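From: Diarmuid Daly
To: Plandero Home Cooks list
Date: Saturday, August 1, 2020
Subject: Re: [plandero-cooks] Oiling boards, and the September swap

> I've been using plain olive oil on my boards for years and never had
> a problem, but my sister says it goes rancid and I should throw them
> all out. Is she right? Also, does anyone know if the swap is still
> happening in September or did that get dropped? I have a stack of
> cookbooks with nowhere to go.
>
> Dela Peña

Hi all,

Please don't throw out your boards! Your sister is half right. Olive oil can go off after a while, and you'll know when it does because the board gets a sort of old crayon smell. I did the same thing for ages (walnut oil in my case, which I thought was very fancy) and the fix was boring but it worked. Coarse salt, half a lemon, scrub like you mean it, rinse, and stand the board on its edge overnight. Mine took two rounds. Then switch to food grade mineral oil from the drugstore and you're done with the whole problem.

I do mine when they start to look chalky, so every couple of months in winter and less in summer. Warm the oil a little by sitting the bottle in a mug of hot water, wipe it on thick, go to bed, wipe off the extra in the morning. If you want to get into beeswax, go ahead, but I made a batch once and spent the rest of the afternoon scraping wax off the stove, so I buy it in a tin now and feel no shame.
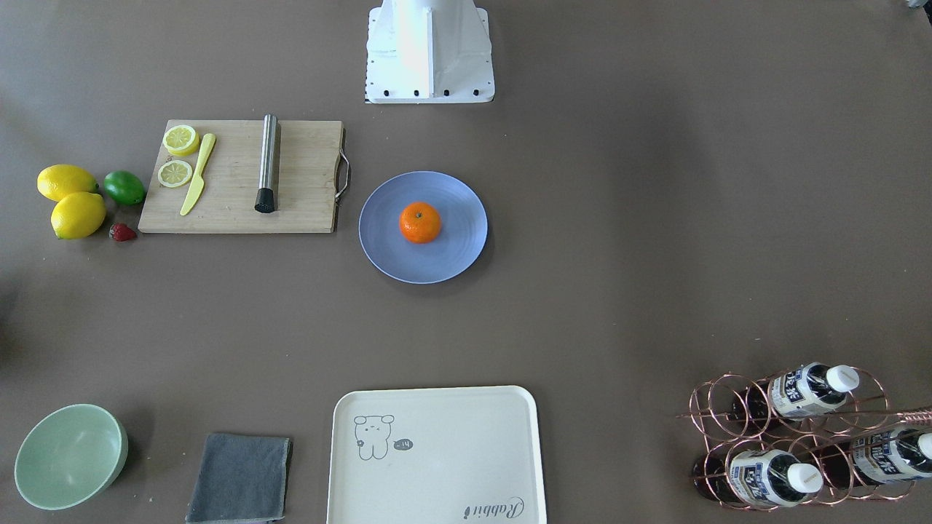
Light wood board with the grain running longways and a metal handle at the right end.

On handles, while I'm on the subject: I like them for carrying and hanging, but water loves to sit wherever metal meets wood. Run a dry cloth around the join after you wash up and rub a bit of extra oil in there with a cotton swab. I lost a nice cheese board to a crack that started in exactly that spot, and I still get annoyed thinking about it.

And the dishwasher, no. Not even once, not even on the short cycle. My brother-in-law swears by it and his boards look like potato chips.

Okay, the swap. Last I heard it's on for September, outdoors, in the Gidora parking lot, with the tables well spread out and everybody in masks. They're capping it at 40 people at a time and asking us to keep visits to 15 minutes so the line keeps moving. I know that's not much time if you like to stand and read the cookbooks (guilty), but I'd take it over nothing. Bring your stack! I'm still looking for the old Zatuvach bread book, the spiral-bound one with the rye starter on page 172. I lent mine out and have no idea to whom, so if it's on your shelf with gravy on the cover, it's mine, and you can have it back when I've copied out the rye.

No homemade food on the tables this year, just books, pans, gadgets and sealed jars. I have a pasta machine that needs a new clamp and more muffin tins than any house should own, so shout if you want either one and I'll put your name on it.

One question back to the list. Has anyone had luck sanding a board that rocks? Mine has a slight bow and spins when I chop onions. I've been putting a damp dish towel under it, which helps, but I'd like to get it flat again if I can do it by hand. I don't own a planer and I'm not buying one for a single board.

Stay well, everybody,
Diarmuid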